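4.3 Adding a restaurant to the Fillell guide

Before you begin, sign in with an Editor or Senior Editor account. Reviewers may write visit reports but may not create a restaurant entry.

1. From the main menu, select Listings, then New Entry.

2. Enter the name of the restaurant as it appears on the sign or the printed menu. Do not add the neighborhood to the name.

3. Choose one primary cuisine from the list of 86. Up to three secondary cuisines may be added under More Options.

4. Enter the price band for a main course and one drink. Leave out service charges and tax.

5. Select Save Draft. The entry receives a listing number and appears in your work queue.

Note: The guide held 2,230 entries when this edition was issued on 10 October 2022. Search for the restaurant under its former names before creating a new entry. Duplicate entries must be merged by a Senior Editor (see 4.7).

4.4 Attaching visit reports

Each entry requires two visit reports from different reviewers before a rating can be published. Reports are written in the Jumen form and attached as follows.

1. Open the draft and select Reports, then Attach.

2. Enter the report number. The date of the visit and the reviewer's initials fill in automatically.

3. Check that all 17 fields are complete. Fields left blank are shown in red.

4. Select Confirm.

Caution: A confirmed report cannot be edited. If a correction is needed, the reviewer must withdraw the report and file it again under a new number. 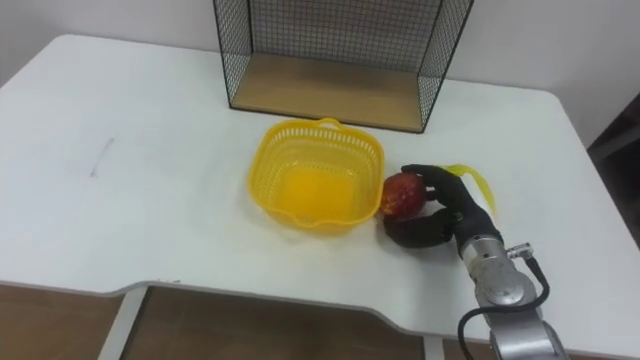
Black wire mesh shelf with a light wooden base, on a white table.

4.5 Setting the rating

Ratings run from one to five and are set separately for food, service and value. The overall rating is worked out by the system and cannot be typed in.

1. Select Ratings and enter the three scores.

2. If the two reports differ by more than one point in any category, select Request Third Visit. The draft is locked until the third report is attached.

3. Write the summary in the box provided. Awards given by other guides may be mentioned once – they must not be used to support a score.

4. Select Submit for Review.

Entries are normally reviewed within 13 working days. Questions about a returned entry should be sent to Glenys Gosling, Listings Desk, with the listing number in the subject line. Requests to remove a restaurant that has closed go to Angus Tamihana.

Note: Ratings older than the previous February are marked Under Revision and do not appear in search results.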